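Oct 29, 2019 — posted by the Varen bench
1 min read

> How many demos for the USB stick task? And are you hand-guiding
> or on the remote?

Remote, both arms. Hand guiding was too jerky, we gave up on it in May. 300 demos so far, 8 of them binned — my fault, let go of the contorls too early.

Sticks go in the white tray, start them anywhere on the marble. 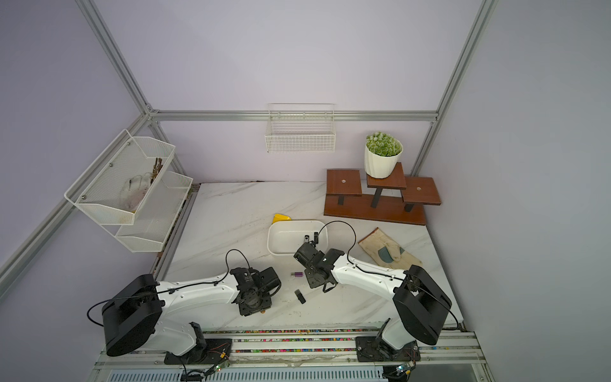
Left arm still lags a bit on the remote so go slow with it. Will send the Zura logs tonight if the upload behaves.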